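Gripper presses through the page when turning a magazine – force limit ignored?

Graça Barros
24/12/2019

Our arm handles magazines and books on a table: pick up, turn page, close, put down. It has done 700 page turns on the old controller with nothing worse than a dog-ear. Since I moved it to the Muneck controller it drives the fingers down at the paper until the arm faults with code 16. The force limit is set to 40 in the config. I have tried setting it lower, which the arm treats as a suggestion. One magazine now has a hole through three articles. Wrist camera, soft cloth on the table, nothing else changed (I know, everyone says that).

Tarawneh
Have you tried reinstalling?

Érica Barros
Same surname, no relation, same fault. Muneck zeroes the force sensor at power-up, wherever the arm happens to be. If you boot with the fingers leaning on something, that load becomes your new zero and the limit is off by the same amount. Park the arm in free air, re-zero, then run one slow approach with your hand on the stop button.

Check your table height too. A closed magazine and an open book don't sit at the same level, and a cloth will ruck up when dragged. Mine had one fixed height for everything, a decision I made in May and have blamed on others ever since.
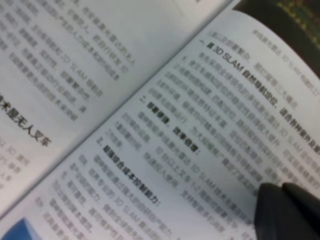
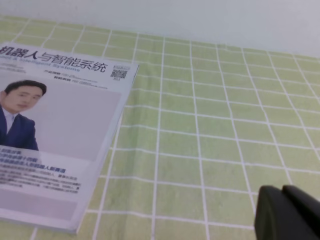
Don't raise the fault threshold to make code 16 go away. I did that – it went away, and so did a fingertip pad.

Clinex
Re-zero worked for me as well. Do it after every gripper change or you'll be back here.

Related
Arm faults on power-up after controller swap
Ament gripper drops thin paper
Wrist camera cable snags at full rotation

We use cookies to keep you logged in. Accept | Settings
Contact | Copyright | Back to top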